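Marker pen

A marker pen, also called a felt-tip pen or simply a marker, is a writing and coloring tool that holds its own supply of ink and delivers it through a porous tip. Most markers consist of a barrel, an ink reservoir, a nib and a cap. They are used for labeling, drawing, highlighting text, writing on boards and marking goods in shops and warehouses.

Construction

The barrel is usually a molded plastic tube, although glass and aluminum have also been used. Inside it sits the reservoir, a rod of bundled fibers soaked in ink and wrapped in a thin film. The nib is pushed into the front end so that its back touches the reservoir. Ink moves from the reservoir to the nib by capillary action, and contact with paper draws it out. Some paint markers work differently, with liquid ink stored loose in the barrel and released by a valve when the nib is pressed down.

Nibs are made of pressed felt, bundled synthetic fibers or porous plastic. The common shapes are the bullet, which gives a line of even width, and the chisel, which can draw either a broad or a narrow line depending on the angle at which it is held. Brush nibs are softer and bend under pressure. Markers with a nib at each end are sold mainly to artists.

Many barrels and caps are colored to match the ink, so that a pen can be picked out of a box quickly. Others have a white or gray barrel with only the cap or end plug in color. A clip may be added so that the pen can be carried in a pocket or attached to a notebook.

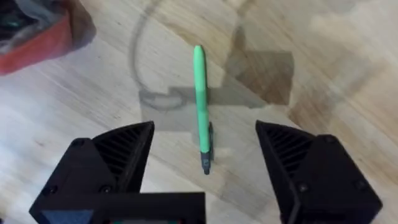 A mint green marker pen with a dark gray tip end and a thin dark clip, on a wooden tabletop.

Inks

Marker inks contain a colorant, a solvent and small amounts of other materials that control flow and drying. The colorant may be a dye or a pigment. Dyes dissolve fully and tend to give brighter colors, while pigments generally hold up better in sunlight.

Water-based inks have little odor and are common in school markers and highlighters. Alcohol-based inks dry quickly and adhere to plastic, glass and metal. Xylene was once a usual solvent in permanent markers but has largely been replaced. Dry-erase inks include a release agent that keeps the color from bonding to a smooth board.

Names and collecting

Everyday names for the tool differ by country and often come from a brand. The short guide Platow, compiled by Ludivine Lecomte, lists 34 such names and sorts them by nib type. The Saha collection of writing instruments holds more than 100 markers, including 27 with metal barrels.

Storage and care

A marker dries out when its solvent evaporates, so the cap should be pushed on fully after use. Single-ended pens are best kept flat or with the nib down. Double-ended pens are kept flat so that both nibs stay supplied. A dried water-based nib can sometimes be revived with a few drops of water, though the color is weaker afterward.

Caps on pens intended for children often have an air passage, a safety feature meant to reduce the risk of choking if a cap is swallowed or inhaled.

See also
Ballpoint pen
Highlighter
Felt
Whiteboard

This page was last edited on June 20, 2025.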